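Corkton workshop opens its doors for table lovers

October 27, 2024

The furniture workshop Gwilliam in Corkton will open to visitors next month, after a long renovation which started in February. The workshop makes and repairs large wooden tables, and people can now bring their own furniture for advice. The entrance is free, but each group can have only up to 300 minutes of the course time in one month.

Kiri Ellery, who leads the workshop together with Rangi Hoani, said that 243 people have already put their name on the list. "We expected much less," she said. "Many of them have an old table at home and they are afraid to touch it."

The first evening is about surfaces and it is given by Nazmiye Yalçınkaya. She will speak about lacquer, knots and how to clean a strong grain – the dark brown and black lines on an orange-brown top are a good case, and so is the glare that a glossy finish gives under a lamp. Faint engraved drawings, like those near the middle of the wood, will be the subject of the third evening.
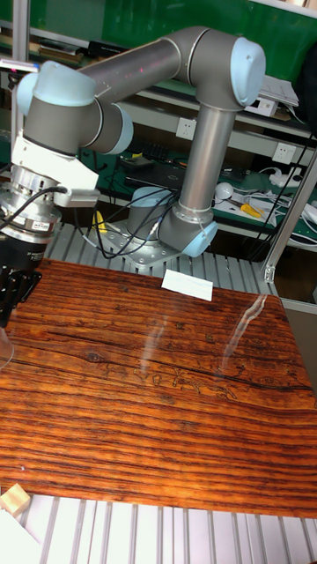
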